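Cups on Demand

At Kureck, the day's work is a table that doesn't exist. Monique Deschamps and one other operator spend it steering a simulated robot through small kitchen jobs, and each finished try is saved as one example for a learning system called Drotilham.

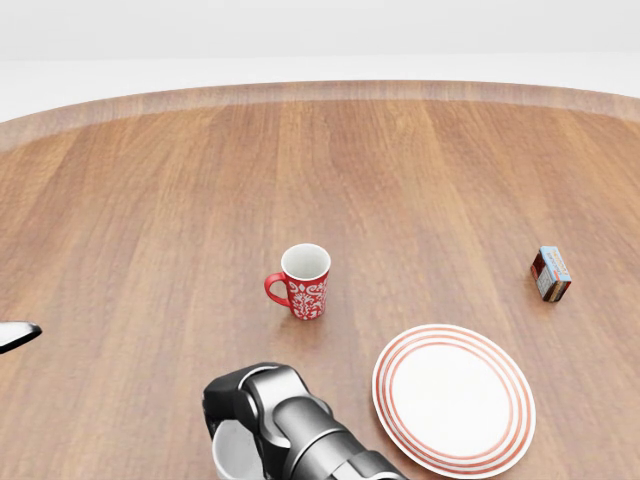 The gripper with a white object at the near side of the simulated table.

An operator records for 90 minutes, then hands over. The set stood at 661 examples in May.

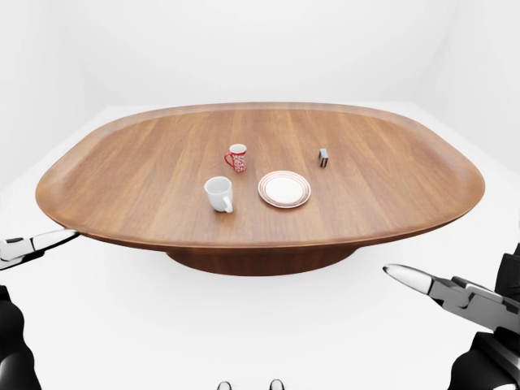
Every try begins with a reset. The software shifts the objects a little so that Drotilham can't simply memorize one path. The white mug, the red one, the striped plate and the small box all sit well in from the rim, and Deschamps says even a short move between them can take her 30 seconds. She keeps her slow tries. Failed ones go in a separate folder.
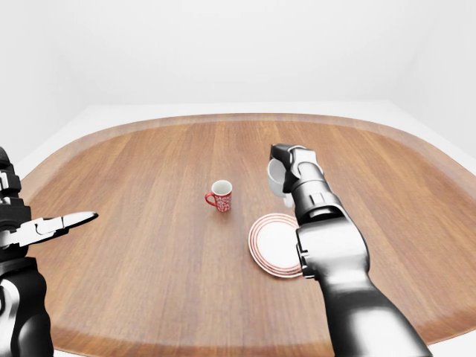

Princess Castillo would rather see those failures used. In her view a system that has only been shown clean grasps has no idea what to do after a bad one, and she has asked for the folder to be labeled by the end of summer. Deschamps has started on it, two hours each morning.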